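Dolell Grid Placement Kit

A tabletop method for measuring how well an arm picks and places small blocks across its whole reach
Developed at Bastport by Vira Romaniuk and Zihan Tan

The Dolell kit turns an ordinary work table into a repeatable test area. Kraft paper goes down first, then blue masking tape marks out large cells. Each trial names a start cell, a block and a goal cell, and results are reported per cell.
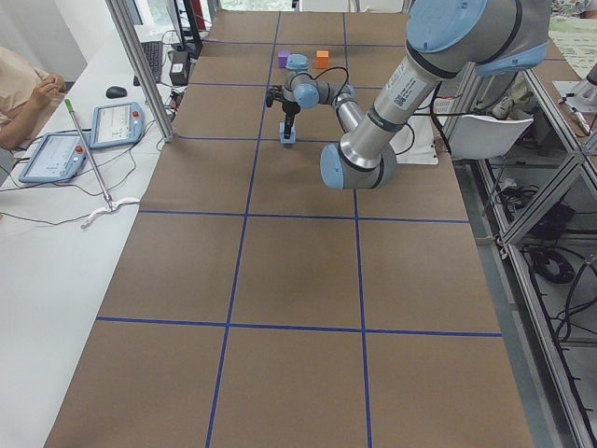
Arm at the grid with the light-blue block, purple and orange cubes farther back.

What the method measures

A single success rate hides where an arm is weak. In the Bastport study we logged 2163 trials with two learned policies, Ren and Vurmont. Ren completed 1112 of them and Vurmont took the other 1051. Both did well in the cells near the pedestal and lost ground toward the outer columns - most failures there were poor grasps, with the block turning as the fingers closed.

Blocks are foam, in light blue, orange and purple. Start layouts can be spread over several cells or packed into one. The packed layout is harder, as the open fingers have to come down next to a neighboring block.

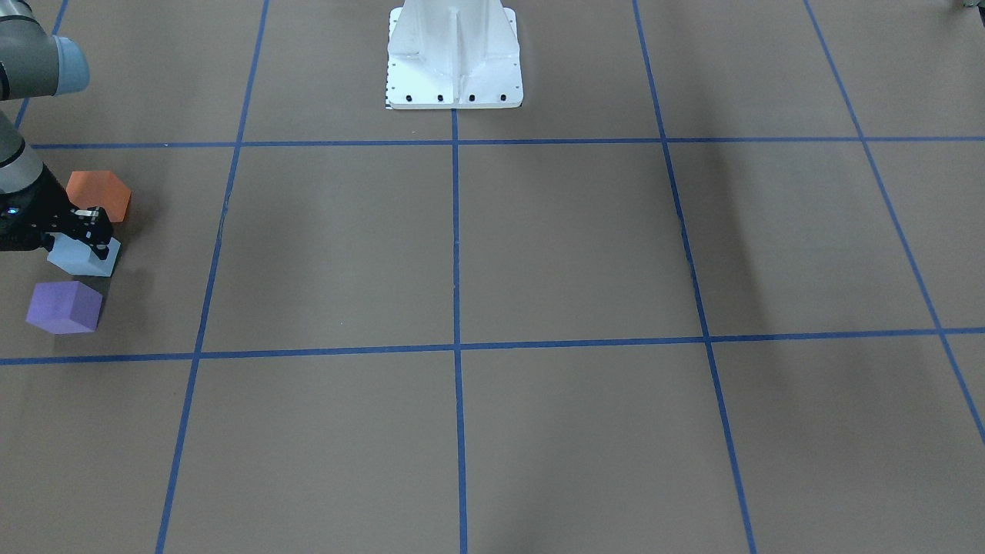

Does the tape have to be perfectly straight?
Small kinks are fine. Scoring uses the cell a block ends up in, and a block resting on tape is scored as a miss.

Camera views

The protocol records a fixed view, a head view and a wrist view. Wrist footage is the hardest to label by cell. A close view may take in only one tape crossing and part of a block, and the arm's shadow can darken much of the paper. We label from the fixed view and copy the result across by timestamp.

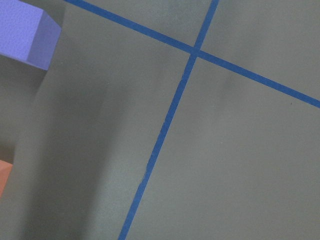

Running a session

Set the start layout from the printed card. Run 15 trials per layout, then change the card. Replace the paper when a crease runs through a cell in use. Log each trial as placed, missed or dropped - partial credit is not given.

The head view is used to confirm the start layout before each trial.

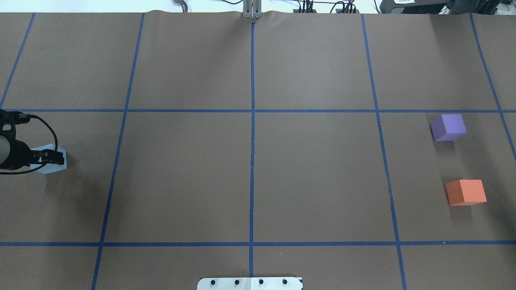 Supplied with the kit

Kraft paper roll, blue masking tape, foam block set, layout cards, scoring sheet and the scoring script. Arm, gripper and cameras are not included.

Order code: 929
Page updated 11 May 2020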